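# Best way to fold and store a puffer jacket over summer?

**Piklow** · Home & Laundry · posted May 3, 2025

I have a quilted puffer that I wear from October until the weather turns, and every year I make a mess of putting it away. Last year I rolled it tight, pushed it into its little bag and put it at the bottom of the wardrobe. When I got it out it was flat and creased, and one sleeve stayed lumpy for weeks.

It's a nylon shell and I think the filling is synthetic, but the care label has faded so I can't be certain. It has a hood that unzips. I live in a small flat and hanging space is limited to one rail, which is already full of work clothes. I do have a drawer under the bed and a shelf in the hall cupboard.

Can I fold it without ruining it? And should I wash it first? It doesn't look dirty but the collar is a bit greasy.

---

**Urent**

Yes, you can fold it. The damage comes from squashing it for months. A loose fold in a drawer is fine for either kind of filling.

Wash it before it goes away. Grease on the collar goes yellow if you leave it and is much harder to shift in autumn. I rub a little washing-up liquid into the collar with a damp cloth, leave it for ten minutes, then put the whole jacket through on a gentle cycle at 30. Close every zip first and turn it inside out. Don't use fabric softener. If there is any chance it's down, buy a down wash, as it won't hurt a synthetic one.

Drying matters more than washing. The outside feels dry long before the middle does. Mine takes two days on a flat airer, turned over morning and evening, and I break up the clumps with my fingers each time.

Then fold it like this:

1. Lay it on the bed with the front facing up and pull the sleeves out straight. They bunch up at the elbow, so run your hand down each one.
2. Empty the pockets and zip them shut.
3. Zip up the front and smooth the collar flat.
4. Fold one sleeve across the chest, then the other on top of it. Keep them level.
5. Bring each side in by a third.
6. Fold the bottom up to the middle, press gently with your forearms to let the air out, then fold once more to meet the collar.

You should end up with a block that will sit in a drawer without being forced. Put it on top of things, with nothing heavy over it. An old pillowcase makes a good cover and lets it breathe. Take the hood off and fold that separately inside the pillowcase.

---

**Calimlim**

just use a vacuum bag, done it for years with all our coats and they puff back up eventually. 17 quid for a big pack and you get half the wardrobe back

---

**Incombe**

I would be careful with vacuum bags. They are all right for a blanket or a cheap coat, but I left a good jacket in one for a whole summer and the filling never came back properly across the shoulders. If you really have no room, let only half the air out.

I agree with most of what Urent wrote. Two things I do differently. I fold with the front facing down, because the sleeves lie flatter across the back. And if the jacket has got flattened, give it 20 minutes in a tumble dryer on low with a couple of clean tennis balls before you fold it, provided the label allows tumble drying. Yours has faded, so try looking for a second label in the side seam, as some coats have one there as well as at the neck.

Check the shelf in the hall cupboard for damp if it backs on to an outside wall. I would choose the drawer.
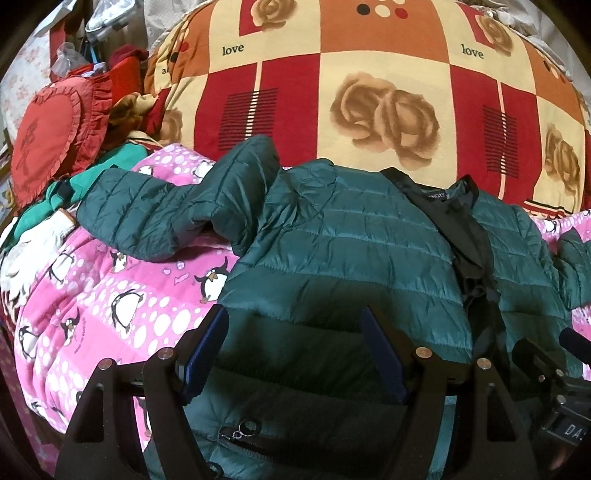 *Teal puffer laid out on the bed*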